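Small arms, small blocks and a lot of tea

I said yes to this comparison in March, before I'd thought about what it would involve. The idea was simple enough. Take a desk-sized robot arm, the sort people are now building at home from printed parts and hobby servos, and try it with different fingers and different controllers until we could say something useful to readers with a bit of money and a free table. What I hadn't reckoned on was how fond I'd get of moving little cubes about.

We did the whole thing in a room in Lustville, with a white table, some office chairs and good light from one side. The blocks came out of a box I keep for this sort of job. They're small enough for a cheap gripper to get round and dull enough that you stop looking at them and start looking at the arm, and a few carry printed square markers so a camera can work out where they are.

Two sets of fingers went on test. The Bruvix ones are short and stiff, and the Calado ones are long, tapered and a bit bendy. On the controller side we had the Drotstead board, which is the one most of you wrote in about, and the plain serial board that comes with the kit. Total outlay for the lot was just under 400 pounds, and I'd spent more than that on my last bicycle.
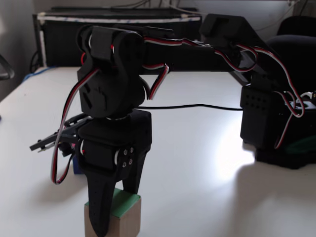
Lining up over a green-topped block.

The first thing I learned is that reach matters far less than wiring. You'd think a longer arm would be the one to have, wouldn't you? But every servo on these things has its own lead, and if a lead is a touch short it tugs at the joint it's meant to be driving. I lost most of a morning to an arm that kept stopping shy of where I'd sent it, and the cure was to unclip one cable and give it a bigger loop. So leave slack. Leave more than looks tidy, then swing every joint through its full travel by hand before you switch on.

The second thing is that the wrist does nearly all the work when you're coming down onto something small. If it's even slightly out of true, one finger touches first and the block gets nudged away. I got quite good at spotting this (and quite good at swearing at it).

Fingers first

The Bruvix pair are lovely to set up. Two screws each, no springs, and they close to the same place every time. On a single block on a bare table they hardly put a foot wrong — 37 clean lifts out of 40 tries would have been a nice neat figure to give you, but I stopped at 37 tries altogether and missed two of those, both when I'd hurried.

The Calado pair take longer to fit and I had to shim one of them with a bit of card. Once they're on, though, they forgive you. Come down a few millimetres off centre and they slide round the block and carry on. They also let you see more of what you're doing from a camera looking down at the table, and I'd put that high on the list for anyone planning to use markers. A fat finger in the wrong place will cover half the pattern, and then your software has nothing to go on.

It pays to start each run with the block well clear of the fingers and its marker facing up. That gives the camera a fair look before anything moves, and it gives you a second to check that the reading makes sense.

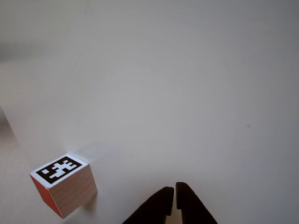 Stacking, and where it gets fiddly

Picking up is the easy half. Putting one cube on top of another asks for a gentle let-go, and this is where the two controllers parted company.

The kit board opens the gripper all at once. It's a proper little snap, and with the stiff fingers it would often twist the top block or knock it off altogether. You can slow it down in software, but I had to dig through three menus and a forum thread to find out how. The Drotstead board has a plain slider for opening speed, and I set it low and left it there for the rest of the test. I can't tell you how much happier I was after that!

Getting away again is its own skill. The fingers need to be properly open before the arm lifts, and then it wants to go straight up for a bit before it swings anywhere. If you let it swing early, it clips the stack on the way past. I'd call a stack good if both blocks stayed put once the arm was out of the way, even if the top one had ended up a bit askew. Perfectly square is for people with more patience than me.
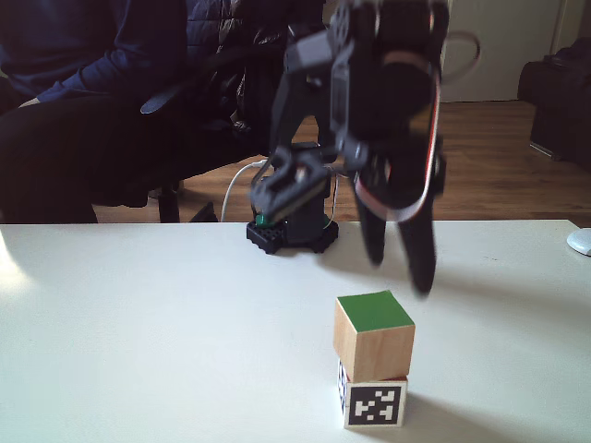

How quick is quick enough?

Readers always ask about speed, so I timed a run of full stacks with each set-up. With the Drotstead board and Calado fingers, one stack took 55 seconds from start to finish, including the slow let-go. The kit board was quicker on paper but I spent the saving picking blocks up off the floor.

Turning the speed up on either board brings its own trouble. The whole arm starts to nod at the end of each move, and you have to wait for it to settle. I tried adding weight to the base, and then clamping it harder, and both helped a little. What helped more was telling the arm to ease off near the end of its travel. It's a small change, six lines in the settings file, and I'd do it on day one if I were starting again.
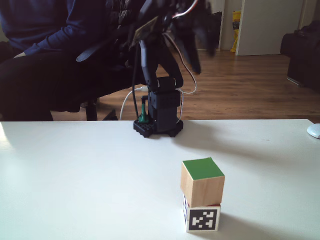
What I'd buy

For a first arm, I'd get the kit with its own board and put the Bruvix fingers on it. You'll learn plenty, the parts go together in an evening, and you can always swap the board later. If you already know you want to stack things, or you're going to be working with a camera and markers, go for the Drotstead board and the Calado fingers from the start and keep some card handy for the shim.

I haven't tried either set of fingers on anything soft, and a few of you have asked about fruit. Plums are on the list for next time, and I'll be putting a tray down first.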